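Small pots, one tray: sorting day at Hovell House
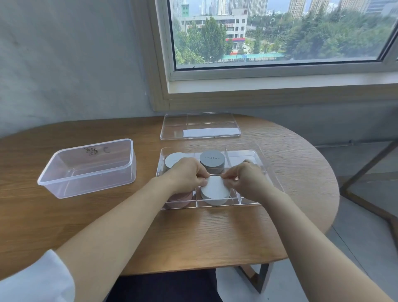 Round containers in a clear divided tray, with the tray's lid set down behind it.

The craft cupboard at Hovell House is being reorganised over the summer, and the small containers are first in line. Members who use the bead and button stock will know the problem. Everything used to go into deep plastic boxes, and whatever you wanted was at the bottom.

Noelia Salcedo has bought a set of clear acrylic trays for the purpose. Each has six compartments, three at the back and three at the front, and a lid of its own. One round pot goes in each compartment. The trays can be carried to the table and back again without tipping everything together.

A few points for anyone using them:

Please put pots back in the tray they came from. The list inside the cupboard door shows which tray holds what.

Check that the lid of each pot is pushed down all the way round before the tray is covered. We lost most of a pot of seed beads in January because of a loose lid, and Hsiu-ying Cheng was still finding them under the radiator at Easter.

Do not peel off or cover any writing on the pots. Some members label theirs with a word or two of their own, and they recognise them that way. If you want a plain pot, ask Noelia.

Leave compartments free if there is nothing to go in them. Loose buttons, pins and bits of thread should go in the tins on the lower shelf.

The old plastic boxes are being emptied as we go. They are still sound and will be used for wool and felt offcuts. Members may take one home for a donation to the tea fund. Lefteris Bakalis has the key to the store and can be found there before the Wednesday group.

Larger items, including the paper punches and the glue guns, will be sorted in September. If you have borrowed either of the long-arm staplers, please bring it back before then.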